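Pekberg reunion show adds a second night

Well, I did say it would sell out, didn't I? Pekberg are back on stage in March for the first time since the farewell tour, and the Rellby theatre has now put on a second night after the first one went in 133 minutes flat. I was in the queue from breakfast time with a mug of tea going cold next to me, and I got two seats up in the balcony (not the best, but I can see the piano, so I'm happy!).

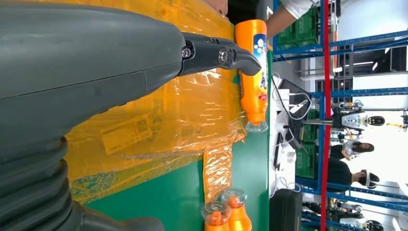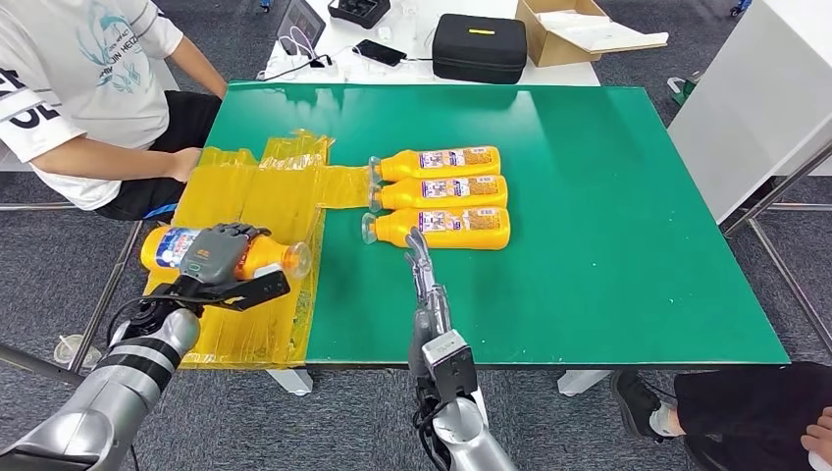
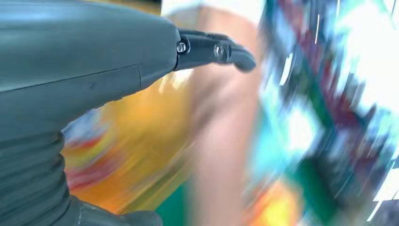
Bjarke Grímsdóttir wrote in to say the second night ought to have been announced from the start, and that she paid far too much for a resold ticket on the very morning the extra date came out. "I love them to bits, but I feel a right fool," she added, and I do feel for her. The theatre says resold tickets will still be let in as long as the name has been changed at the box office beforehand, so do ring them, Bjarke, and don't leave it until the night.

Now for the songs. The band are keeping quiet, but a little bird at the sound check tells me all five of the singles from the Flineveck album were run through, plus the slow one from the B-side that they hardly ever played live. I wore that record out as a teenager and had to buy it again, and then my sister sat on the new one. If they open with "Hyun" I shall probably cry before I've got my coat off.

The costumes are the other big talking point. The white capes from the old television specials are coming out again, let out a bit at the seams (their words, not mine), though the silver boots have stayed in the museum. A shame, I loved those boots, even if the drummer once told a radio show that he couldn't feel his toes for most of the summer tour.

There's a support act as well, a young choir from Rellby doing their own versions of the early hits, so don't hang about in the bar. Doors are at half past six both nights, choir on at seven, and the band should be out by eight.

Tickets for the second night go on sale at 5 in the afternoon through the theatre's own site and at the box office window, with a limit of five per person. The fan club has a small batch set aside for members too, and you'll need your membership number handy when you ring.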